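Rhodri Voyle
Jul 19, 2024

1/ Spent the afternoon watching people teach robots to tidy a table. Or rather, watching people tidy a table while holding the hand that a robot is meant to have one day. I have questions. Long thread, sorry.

2/ The pitch from Gilthorpe goes like this. You don't need an expensive arm to collect demonstrations. You give a person a hand-held gripper with a camera on it, they do the job, and the arm learns from the recordings later. Cheap and quick, with no joystick.

3/ I have no quarrel with cheap. My trouble is with "the arm learns from the recordings later". That half of the sentence is carrying a piano up the stairs and everyone is looking at the other half.

4/ I had a go myself. Squeeze, lift, put down, repeat. My wrist did all sorts of clever little things I never asked it to do. If a cup started to tip I leaned my whole body. Which joint on the arm is my body?

5/ They do throw away takes where the arm couldn't follow the path. Good. I asked what share gets thrown away and was told it "depends on the task". I'm sure it does. I'd still like a number for one task, any task.

6/ A lot of the work is at this level: one white cylinder, stood on its end, held between two fingers. 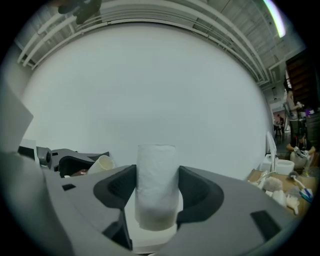 7/ Štěpánka Kolář replied to an earlier post of mine that I'm being unfair about the fingers, because the person holds the same pair the arm will wear, so at least the contact is honest, and driving an arm by remote control gives you slow, nervous movements that are worse to learn from.

8/ Fair point on remote control. I tried the Olon rig in December and it took me 45 seconds to pick up a sponge. Nobody should learn anything from how I picked up that sponge.

9/ But the slow version had one thing going for it. Every movement I recorded was a movement that arm had made. Slow and ugly, and definitely possible. With the hand-held kit you find that out afterwards.

10/ Same fingers, yes. Same grip strength? I squeezed harder when I was bored. I doubt the camera can tell, and soft things care a great deal about how hard you squeeze them.

11/ Then there's the counting. Gilthorpe's leaflet says 1,000 demonstrations. I asked how many different people made them and the answer was 2. So that's a robot that may tidy up like two particular people – both right-handed, as far as I could see.

12/ What I'd like is dull. Take 100 recordings, train on them, put the arm in a room it hasn't seen, and publish every attempt, including the ones where it knocks the cup over. No speeding up the video.

13/ They say a test like that is planned. I've asked to be there for it and will post whatever I see. Replies are open, but please don't send me the dancing one again.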